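February 25, 2023

I went to the open day at Bremby expecting to be impressed or frightened, those being the two settings the newspapers offer. I'd had a sandwich beforehand in case it ran long. It did.

The firm is called Kedari and it rents a unit between a tile wholesaler and a place that mends lawnmowers. The leaflet promised "the future of handling". We were met at the door by Reginald Quintanilla, who gave us each a lanyard and then asked us not to wear them near the moving parts. I put mine in my coat and have since washed it.

## The robot will see you shortly

The big arm was down for a software update and stayed that way for most of the afternoon. A man behind me, who had driven from the coast with two teenagers, asked if it could at least wave. It couldn't.

So we were taken to see the teaching instead, and I'd like to argue that this was the better show. Teaching, at Kedari, means a person picking things up with a gripper held in the hand, over and over, so that a machine can later be given the recordings and told to do likewise. The white cubes with the black patterns let the computer work out where the gripper is. Lilibeth Soriano explained this very patiently to the teenagers, and then again to me.

The job that day was wrappers and tubs. You have a clear plastic container in a tray, you have a bit of crinkly green wrapper, and you have to bring the two into some sort of agreement. I have been doing this in my own kitchen for decades and had never thought of it as data.

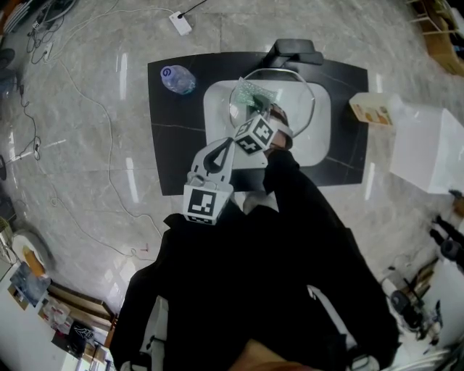 ## What it looks like from the cheap seats

I had pictured a laboratory. I suppose I wanted white coats and a hum. What I got was a black marble-patterned table, a lot of cable on the floor and shelves stuffed in the way that shelves are in any house where people are busy with something else. I liked the place a good deal more for it. You don't trust a cook with a spotless apron.

Khurram Mohmand told us they want 200 goes at a task before they bother training anything on it, and that a person gets tired well before then. He wouldn't be drawn on what the machine does with number 137, when the person is thinking about lunch. I think that's the most interesting question in the whole business and I'd have swapped the entire slide show for an answer. If these things learn by copying us, they'll copy the sigh and the fumble too, and somewhere a warehouse robot will be picking up crisp packets with the faint resentment of a graduate in his second week.

My neighbour Lyle Brannigan, who packed boxes at Mancuso for 12 years, thinks it's all a racket. He says they're getting people to hand over the knack for the price of an hourly wage, and that the knack was the only thing the job ever left you with. I put this to Reginald over the biscuits. He said it was a fair point and offered me a pen.

It is a fair point. I'd go further and say the firm should put it on the leaflet. Call the people with the grippers teachers and pay them like teachers, or preferably better. The arm was given a whole wall of photographs, and the hands that train it got a line of small type on page 4.

They did get the arm going in the end, just as the coats were coming out. It picked up a sponge and put it down again. The teenagers clapped, and I did too, a bit, before going to look for my car.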